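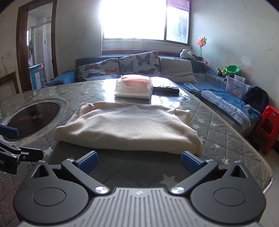 So what did I do with the first free morning in ages? Drove out to the thrift stores in Skirton with Cadi and came home with far too many sweaters.

We were there when the doors opened at 9 and it was already packed! Cadi found a wool coat for $13 (lined, all the buttons still on) and I'm trying very hard to be happy for her. I'd set myself a limit of $50 and went over it by 5 - the scarf did that. Lunch was soup at Warraich, then the slow road back past the lake. My feet ache. I still need to clear a shelf before bed.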